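Home Tickets Knowledge Base Facilities Log Out

Ticket 611: Paper carrier bags losing shape at the packing table
Department: Koech Packing Services
Supplier: Stustico
Opened: September 2021
Status: Monitoring

Reported issue
Staff at the packing table report that brown paper bags from the current Stustico carton lean to one side when small items are placed in them. The fault has been recorded on 6 orders. Bags from the May delivery were not affected.

Initial checks
The carton holds 400 bags and was stored flat in the Floltska stockroom. No tears were found at the base. The twisted handles are firmly attached – the weakness appears to lie in the side folds. Packers were instructed to open each bag fully and to support it on both sides during filling. A small item should be set down at the center of the base.
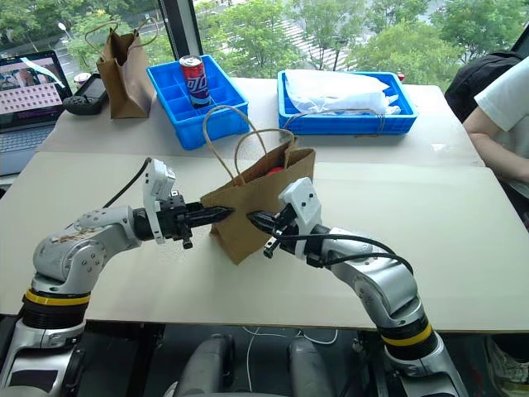

Action 1: Bag held at both sides
The folded top edge is to be left as supplied. Light creasing of the body is acceptable and does not require a replacement bag. Any bag that leans after filling is to be set aside and entered on this ticket.

Action 2: Supplier contact
A replacement carton has been requested under account 2,650. Stustico has acknowledged the request and asked for two unused bags from the affected carton. These were dispatched through the Heltorlow mailroom. The ticket remains open pending a reply.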